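Plurnness: pressure and cycle logs from a plate filter press

README, revised in July
Maintained by Ditte Overgaard and Zhiqiang Fan

What is in the package

Plurnness contains log files from one plate filter press at the Eltitz site, where it dewaters mineral slurry before the cake goes to storage. Each file covers one complete filtration cycle, from closing the plates to the last cake discharge. There are 152 cycles in total. The press has 14 chambers, and the same plate pack was used for all of the cycles.

The files are plain CSV with a header row. Pressure is given in bar, flow in liters per minute, and time in seconds from the start of the cycle. Missing values are left empty, so please do not read them as zero.

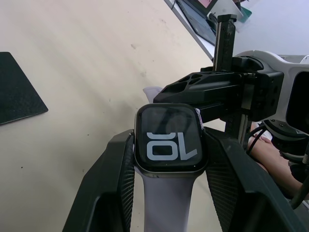 The feed pump signal was logged by a separate unit, and its clock ran a little behind the main one. Faustino Valdovinos corrected the shift by matching the first pressure rise in both signals. The uncorrected column is also kept, under the name t_raw, for users who prefer to do their own matching.

Folders

cycles – one CSV file per cycle
cloth – notes on each filter cloth change
lab – cake moisture from the Juhl laboratory
scripts – the code used for cleaning and plotting
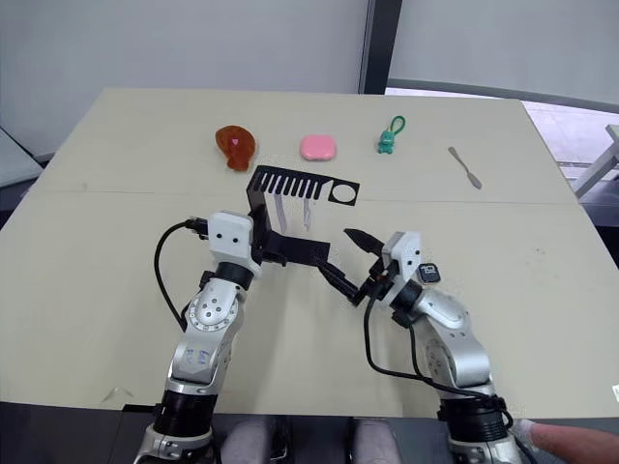 Two-arm setup with comb-shaped gripper piece.

Moisture samples were taken by hand from 3 chambers: the first, the middle and the last before the tail plate. They were weighed, dried and weighed again on the same shift. The moisture values describe only these chambers, and we advise against using them as an average for the whole press. 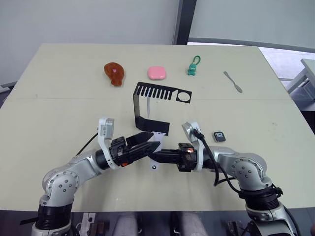

Cycle phases are marked in the column named phase, with the values close, feed, squeeze, blow and open. Ea Norðdahl set the borders between them by reading the valve positions. Short waiting times are counted to the phase before them. Plate closing needs special care in the plots, because two faces come nearly together, as the two gripper tips do in the picture, and a small gap is easy to take for full contact. For this reason the phase close ends only when the hydraulic pressure is stable.

Known problems

In 70 cycles the wash water flow was not recorded. These files have the flag wash_missing set to 1. Elínborg Ragnarsson is checking if the values can be recovered from the Enden pump station.

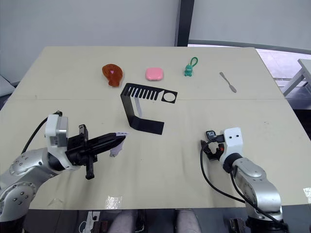 Can I compare cycles before and after a cloth change?
You can, but leave out the first cycle with the new cloth – the flow is higher then and the cake is often uneven.

Please send corrections to the maintainers together with the cycle number and the name of the column.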